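Ticket: Duplicate persons after import, Rangel/Caldeira file
Product: Weralthorpe (desktop)
Component: GEDCOM import, person matching
Opened by: Everaldo Rangel
Assigned to: Raíssa Bezerra
Status: Resolved

Everaldo Rangel, Friday, 9:40 am
I have a descendant file for the Caldeira family with 1,611 persons in it. A cousin sent me her own file, exported from another program, and I imported it with "Match existing persons" turned on. The total is now 2,142. Going by our overlap I expected far fewer new records. The index shows the same people twice, with the same baptism dates and the same spouses.

The import log has 170 lines that read "surname mismatch, new person created". No other warnings. I have a backup from before the import.

Raíssa Bezerra, Friday, 10:25 am
Please send the import log and the first page of the surname index. Also check File > Properties > Character set for both source files. Do not run Merge All on the current database. It works on names only and will join fathers and sons who share a given name.

Everaldo Rangel, Friday, 11:05 am
 My file is UTF-8. Hers says ANSEL. In the index the second copy of Bezerra is "Bezerra" and matches fine, but João and Inês each appear in two forms that look identical on screen.

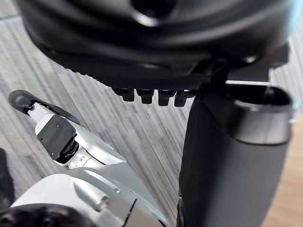 Raíssa Bezerra, Friday, 1:50 pm
Confirmed. There are two separate causes.

1. Accents. The ANSEL file stores the accent and the letter as two characters. The importer converts them to UTF-8 but does not combine them, so the matcher compares two different strings.

2. Surname particles. Her program writes "da Caldeira" inside the surname slashes. Yours has the particle in the prefix field. The matcher compares the whole surname and rejects the pair before it looks at dates or parents.

Steps:
Restore the backup from before the import.
Open Tools > Import Settings and set Normalize Characters to "Composed".
In the same window, turn on "Split surname prefix" and add da, de, dos to the list.
Set the match threshold to "Name, date and one parent".
Import again into a copy of the database.

Everaldo Rangel, Friday, 3:15 pm
Done on a copy. The mismatch lines went from 170 to 11. The 11 are all in the oldest generations, where she has estimated birth years and I have none. Is there a setting for that?

Raíssa Bezerra, Friday, 3:35 pm
No. A record with no date cannot pass that threshold. Use Edit > Compare Persons and merge those by hand. Check the source citations on each pair first - the merge keeps both sets, but it drops the note from the second record if the first already has one.

Everaldo Rangel, Friday, 4:50 pm
Nine merged. Two left as separate persons, as the marriage entries name different parents. You can close this.

Raíssa Bezerra, Friday, 4:55 pm
Closed. The character problem is logged as a defect against the importer.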